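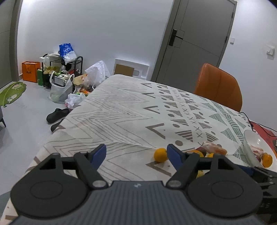 *The Prerkia lined up on a small orange. Blue pads, my tablecloth.*

# Prerkia hand-held gripper kit: buy it, keep renting it, or go back to having evenings?

**Letay Teshome**

I have a Prerkia two-hand kit on a trial from Sirnov, and the trial ends at the end of August. For those who haven't met it, you get two grippers, one for each hand, with a trigger, a camera on each, and software that turns your waving around into training episodes for a robot arm you may or may not own. I don't own one. A small company is paying me per accepted episode to pick up food and put it on plates, and they have the arm. I have a dining table.

The choices I've been given are:

- Buy the kit outright. The quote came with a phone call, and then another phone call to ask how I felt about the first.
- Rent it month to month through Lastley, who want a $400 deposit and have a page of conditions on what counts as "food residue."
- Send it back.

What I like so far. The grip itself is better than I expected. The fingers swing on pivot pins and close evenly, and the pads have enough give that a small orange comes up without being turned into juice. Whole fruit is easy. I got through my first 100 episodes with whole fruit in one evening and was quite pleased with myself, which in hindsight was the stage of the project where I should have asked for a contract.

Then the task list moved on to peeled citrus.
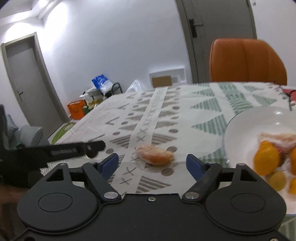 *Peeled segment, fingers open wide. The plate on the right is where it's supposed to go.*

A segment is a terrible shape. It's curved, it lies on its side, and the skin holding it together was never meant for load. If I come in with the pads low and square, I can lift it. If I come in a little high, I pinch the top and the segment rolls. If I squeeze the way I'd squeeze a whole one, the segment stops being a segment, and the software cheerfully logs it as a completed grasp.

My rejection rate went from nearly nothing to 40 percent on this task. The reviewer's notes say "unstable contact" on most and "object deformed" on the others. Fair enough, though "object deformed" is a cold way to describe what I ate afterward.

Specific things I'd like to know before I give anyone money:

1. Is there a softer pad set for the Prerkia? The Sirnov person said "the pads are the pads."
2. Does the software care about my tablecloth? It's white with zigzags and triangles and little X marks, and one reviewer asked if I could use "a neutral surface." I'd rather not. It's a nice tablecloth and it hides things.
3. How bad is it to have raw meat and fruit in the same session? The task sheet has both. I've been keeping one piece wrapped and the slices in a bowl, but I'm also touching all of it with one pair of grippers.
4. Does the weight stop bothering you? After an hour my wrists feel like I've been carrying two full saucepans at arm's length.
5. Has anyone gotten the deposit back from Lastley?

I'm not an engineer. I can follow instructions and own a screwdriver.

---

**Woo**

I've had one of these since the version before the current one, and I'm still annoyed enough about it to be useful.

Pads first. "The pads are the pads" is true in the sense that Sirnov sells one kind and calls it standard. There was a softer set. It was on their store for a while, listed under spare parts with no photo, and then it wasn't. Write to support and ask for the "low durometer" ones by that name. If you ask for "soft pads" you get a link to the cleaning guide. I got a set that way and they do help with segments, berries and anything cooked. They also pick up lint like nothing I've ever owned, so wipe them between tasks.

Before you spend anything, check your grip force setting. It's buried: Session, then Hardware, then a tab labeled Advanced that is hidden until you've done a calibration in that session. The trigger curve ships on "Standard," which is fine for whole fruit and cans. Change it to "Fine." The first half of the trigger pull then moves the fingers much less, and you get room to stop before anything pops. I'd bet most of your rejections are that and not the pads. They were for me.

For the approach, open all the way and come in with the pads level with each other, lower than feels natural. You want the bottoms of the pads nearly brushing the cloth. Grab the segment across its thickness, near the middle. People go for the ends because they look like handles. They aren't handles.

Then pause once you've made contact. A full beat, then lift. The reviewers are mostly looking at whether the thing slips in the first moment off the table, and if you grab and yank in one move even a good grasp looks bad on playback. You feel like a idiot standing there paused over a bit of orange. You get over it.

Tablecloth: leave it unless they pay you more to remove it. The tracking on these likes texture. I did a batch on a plain white sheet to please a reviewer and the position estimate drifted all over the kitchen; according to the file I placed a spoon somewhere inside my refrigerator. Busy cloth, no drift. If the client wants a neutral surface they should put it in the task sheet, where you can point at it later. What you do need to watch is the cloth sliding. If it bunches up under your wrist halfway through a session, redo the calibration.

Meat: do it last. All the fruit first, then meat, then clean the pads, then stop for the day. I don't care what the task sheet order says, and neither did my client when I explained why. They only want the episodes labeled right. Pads pop off with the little tool in the case. Warm water and dish soap, dry them properly, and don't put them in the dishwasher. I say this as somebody who ordered replacements.

And throw out what you've been handling. I saw the line about eating it afterward. Was that before or after the meat came out? Don't tell me.

Wrists: no, you don't get used to it. Take the rest breaks. Keep your elbows against your ribs and move your feet instead of reaching across the table. I stop at 40 minutes, and I have a kitchen timer with a really unpleasant noise for it.

I bought mine. Would I again? If I had steady work lined up for more than a season, yes. On a trial with one client, I'd rent.

---

**prairie_dogged**

just send it back. my cousin did this with cups and it was fine for two weeks and then they changed the task to cups with the handles facing left. ONLY left. he has it in a closet now

also isn't the arm going to have different fingers than yours anyway? seems like that matters

---

**Woo**

@prairie_dogged It matters a lot, and it's the one sensible reason to buy the expensive kit. The arm end of the Prerkia uses the same fingers and pads as the hand-held end. So if Letay puts soft pads on hers, the client has to put soft pads on theirs, or the episodes teach the arm to squeeze like something it doesn't have. Ask the client BEFORE swapping pads. I should've put that at the top.

---

**Third Shelf Down**

I can do the Lastley part. I rented for most of a year and returned the kit in the spring.

I got $382 of my $400 back. The missing $18 was a "surface restoration fee," and when I asked which surface, they sent me a close-up of one of the pivot pins with something brown next to it. It was soy sauce. I couldn't really argue.

A few things from that experience:

Photograph the kit when it arrives, before you switch it on, and again the day you send it back. Get the pivots, the pads from the front, the underside of both bodies, and the cable ends. Do it on the same surface in the same light if you can manage it. They disputed a scratch on mine and dropped it within the hour when I sent them the arrival photo.

Clean around the pivots weekly with a dry soft brush. Juice gets in there and dries, and the first sign is one finger closing a hair later than the other. You'd put that down to your own hands. I did, for about a month of rejected episodes. If you see your segments rolling always toward the same side, look there before you change your technique. This could well be part of your 40 percent.

Read the rental clause about "continuous custody." It means you can't lend it out, and according to the guy on the phone it also means you can't check it in airline baggage. I have no idea how they'd know.

The monthly rate gets better if you commit to a longer term, but they won't volunteer it. You have to say the word "term." The buyout option is poor, though. Almost nothing you've paid in rent counts toward it, so don't rent with the idea of sliding into ownership.

On the phone calls from Sirnov: they slow down once you give them a date. I said "I'll decide on the last day of the trial," and got one email, with a picture of a robot folding a towel.

---

**Letay Teshome**

Thank you, all three. Update after a few sessions.

The trigger curve was on Standard. I found the Advanced tab after calibrating, exactly as hidden as Woo said. On Fine, with the pause, my last batch of segments came back with 18 percent rejected, mostly for "hesitation before lift." So I now pause a shorter beat.

I brushed the pivots. I won't describe what came out, in case Lastley reads this.

The client says no to softer pads, since they'd have to change theirs, and yes to moving the meat to the end. They also said the tablecloth is fine and that the reviewer who asked "just prefers neutral."

I'm leaning toward renting, and I plan to say "term" on the phone. The next task on the sheet is grapes, so if anyone has done grapes, please post.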